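3.2 Equipment planning and unit costs

The collection budget was fixed before the task list was complete, so the hardware had to be chosen for a range of household jobs. We priced two options. The first was a pair of teleoperated arms on a shared base, which would have used most of the capital allowance and left one station in service. The second was a set of hand-held grippers with parallel jaws, built in house on an aluminium rail. We chose the second option and ordered parts for six units — four for daily use and two held back as spares.

Printed parts and fasteners came from Gornari and the cameras from Padilla. Aritz supplied the rail cut to length, with a minimum order that covered all six units. Brass threaded inserts were specified for the fingers so that pads could be changed without wearing the plastic. Pads were budgeted as consumables, with a planned life of 60 hours of handling. The first delivery of pads contained 59 usable pieces, and the replacement schedule in the Trula planning sheet was adjusted to match.

Cloth handling set the requirement for jaw opening. A folded or bunched cloth takes up far more space between the pads than its thickness when flat would suggest, and its lower folds sag towards the fingers before any contact is made (Figure 4).

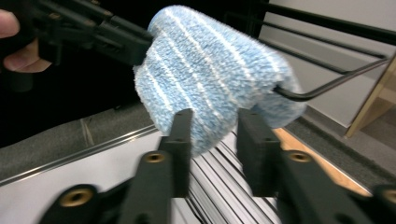

Figure 4. Striped microfibre cloth draped over the tip of a hand-held gripper, with the open jaws of a second gripper beneath it.

3.3 Spares and maintenance allowance

Fingers and pads were costed separately from the frame. We set aside one full set of fingers per working unit and a shared stock of small bolts. Labour for repair was charged to the project at the workshop rate and reviewed each November. Camera replacement was left out of the allowance — the supplier's warranty ran beyond the planned end of collection — and any later failures would be met from the general equipment line.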